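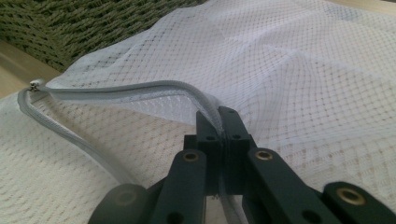 Aivar Kivi would put the zipper test first and skip the rest, which is an odd thing to hear from a man who wrote a comparison plan with 214 trials in it. "Anything can hold a block," he says. "Vokcombe sent me a brochure full of blocks."

He has two hand-held grippers on trial at Wasska, the Vokcombe and the Dernaleo, and likes neither of them before lunch. Mesh is where they part ways. "One takes the tape and leaves the net alone. The other wants everything." Which is which? "Ask me in May."

I ask about the linkage. He sighs. "Four pivots, four opinions. Van Leeuwen wants them stiffer. My thumb would like a word with Van Leeuwen."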